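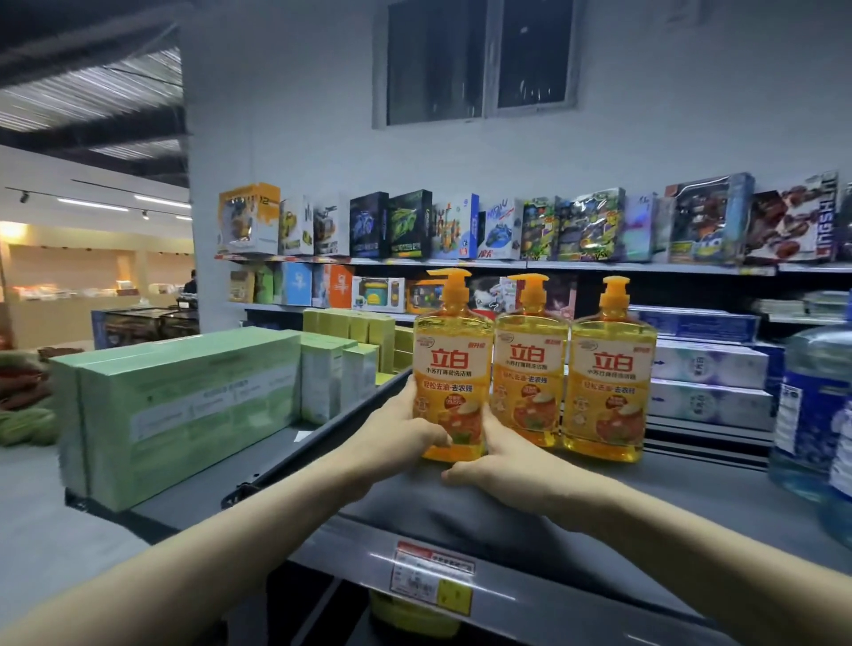 **Category: Household & cleaning aisle – shelf safety walk**

Shop: Enthorpe branch
Checked by: Vega Esteban
Date: 07/10/2018
Sheet no. 3349

Right, second go at this sheet, as the old one had no room for comments and I always have comments! Tick means fine, cross means somebody has to do something, and the scribble after it is me thinking out loud.

**Bottles and pump packs**

- [x] Standing upright, bases flat on the shelf. The three Libai pump bottles are in a tidy row with their caps on. I do like a pump cap, but the nozzles stick out, so please put them down with two hands and don't let the sleeves of your fleece hook one on the way back.
- [x] No sticky patches on the shelf. Ran a paper towel along the lot and it came up clean.
- [ ] Pump collars tight. One turned a bit too easily for my liking (I've nipped it up, but check the rest of that delivery before it goes out).
- [x] Price labels in their rail, no sharp plastic corners poking out.

**Shelf edges and brackets**

- [x] Middle shelf level. Pushed down at both ends and nothing dipped.
- [ ] Bracket clips all seated. Left-hand clip on the end bay is loose again – same one as in February. Skuvent sent us a packet of spares and I'm nearly sure they're in the drawer under the till, so can whoever opens tomorrow have a look?
- [x] Front lip smooth. Run your fingertips along it slowly, and if it catches, tape it and tell me. 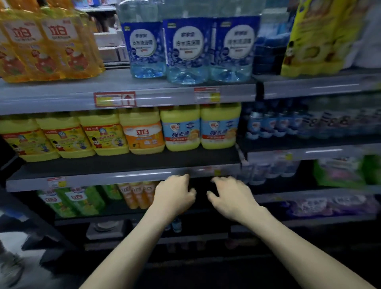 - [x] Lip not bent outwards. It does get leaned on when people are reaching for the back row, and a bent lip lets a full jug slide, so I'm fussy about this one.
- [x] Heavy stock kept off the very top. Anything you need both hands for lives at chest height or lower, please, even if it spoils the colour blocking!

**Getting stock on and off**

- [x] Kick stool has all its rubber feet.
- [x] Shrink-wrap opened with the safety knife, and the wrap went straight in the bag. Lovely, thank you.
- [ ] Aisle clear while filling. The Flutden cage was parked across the end when I came through, and a pushchair couldn't have got past. Moved it myself, but it's a cross all the same.
- [x] Jugs lifted by the body, one hand each side. Never by the cap, even when you're in a rush and it's nearly home time.
- [x] Spill kit where it should be. I counted 100 wipes left in the tub (boring job, but it's on the list), and I've ordered another from Aranda under ref 2834.

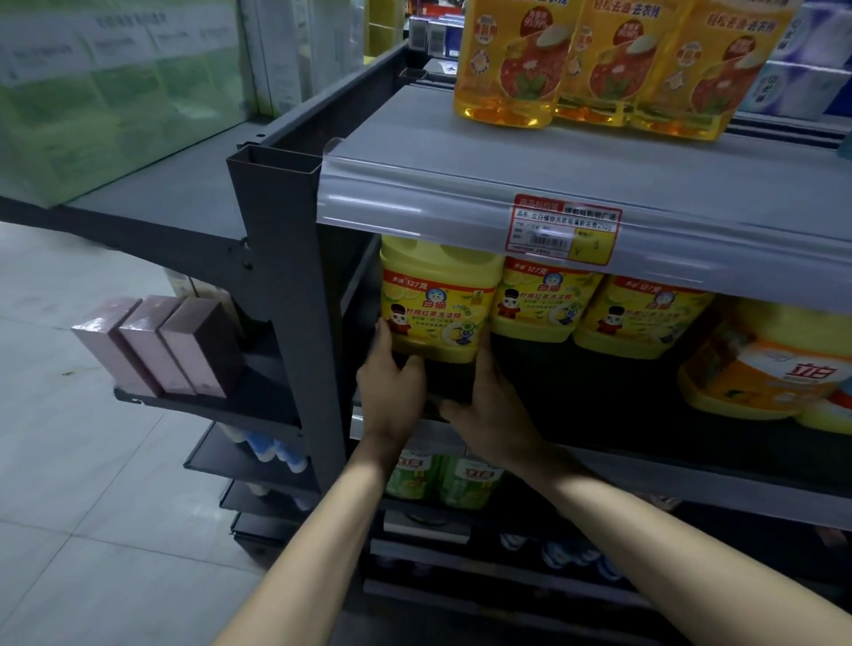 **Can I leave a leaking bottle on the shelf if I wipe it down first?**
Take it off straight away and stand it in the plastic tray out the back, then write it in the damages book. Wipe the shelf, dry it properly, and check the bottles on either side while you're there.

**Jobs to finish**

1. Refit the left-hand bracket clip, end bay.
2. Check the pump collars on the last delivery.
3. Find a proper parking spot for the cage – I'd go for the bit beside the stockroom door, but I'm open to offers.
4. New pen for this clipboard, please, the old one is on its last legs.

Initials when done: ______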